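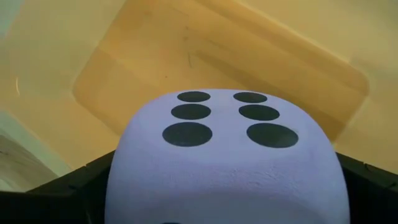 Foam die in the gripper, seen from the wrist camera.

Setting Up a Grasp Check for Soft Objects

This page covers how to add a grasp check to a pick-and-place program when the objects are soft. I use foam dice and an orange bin. The same steps work for sponges, plush toys and anything else that gives when you squeeze it.

You need an arm with a two-finger gripper that reports its opening and motor current, a camera at the wrist and a second one fixed beside the table. I run everything through Brerero, which is the small control layer we use at Skolell, but any system that lets you read the gripper state in a loop will do.

Step 1. Log the gripper with no object

Open the fingers fully, close them on air, and record the opening and the current the whole way. Do this 20 times. Save the readings with a time stamp in milliseconds.

Plot the runs on top of each other. You should see a low, flat current and then a sharp rise at the end when the fingers meet. If the flat part wanders a lot between runs, fix that first. On my gripper it was a loose screw in the finger mount.

Step 2. Log it with the object

Now put one large foam die between the fingers and close again. Use slow speed. The rise in current will start much earlier than it did on air, and it will climb gently. A hard object gives you a step. Foam gives you a ramp, and a threshold tuned on hard parts will usually fire too late, after the foam has been squashed flat.

Repeat with the die turned to different sides and with the fingers a little off center. Keep these logs in a separate folder from the empty ones.

Step 3. Write the check

The check uses two conditions, and both must be true:

The slope of the current over the last 30 milliseconds is above your limit.
The opening is still wider than the smallest value you saw in Step 2, less 2 millimeters.

When both hold, stop closing and hold position. If the fingers reach the fully closed reading first, report a miss and open again. Don't retry from the same pose without a new camera image, or the program will grab at the same bit of air until you stop it.

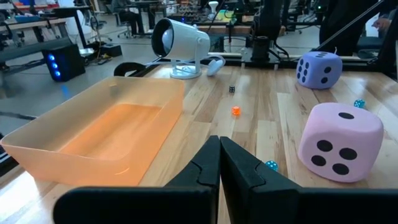 Step 4. Choose the target

With more than one object on the table, the planner has to know which ones it is allowed to pick. Color alone is a poor way to do this. A small orange die and an orange bin land in nearly the same range, and a see-through die takes on some of the color of the wood under it.

I filter by size first. Take the mask from your segmentation step, work out its width on the table plane, and drop everything narrower than your limit. The small dice go away at this point and the large foam ones stay. After that, sort by distance to the gripper and pick the nearest.

Mask off the fingers too. They cover a good part of the bottom of the wrist view, and an unmasked finger next to a die can be merged with it. A fixed polygon is fine as long as you switch it with the gripper opening - I keep one for open and one for closed.

Step 5. Release and confirm

Move over the bin, lower, and open to the full width. Foam can cling to the finger pads, so wait half a second and then raise the arm slowly. Read the gripper again while closing a little. If you get the ramp from Step 2, the die is still in there.
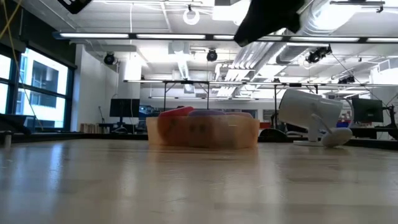
Use the fixed camera for the final check. Compare the region over the bin before and after each release, and only do it once the arm is up high. Glare on a shiny table moves with the daylight, so crop tightly to the bin and leave the table top out of the comparison. My log stops at 1000 entries and then starts a new file, set with max_entries in the config.

Comments

Wilma Peeters
Does the slope limit carry over if you change the closing speed? Mine misfires as soon as I go faster.

Reply from author
No, you have to redo Steps 1 and 2 for each speed. I keep a table with one limit per speed.

dekitthorpe_lab
We used this with bath sponges. The 30 ms window was too short for our gripper because it only updates slowly. Doubled it and it was fine.

peg_and_hole
Typo in Step 2? "Turned to different sides" - do you mean rotated about the vertical or flipped?

Reply from author
Flipped. Rotating it as well does no harm.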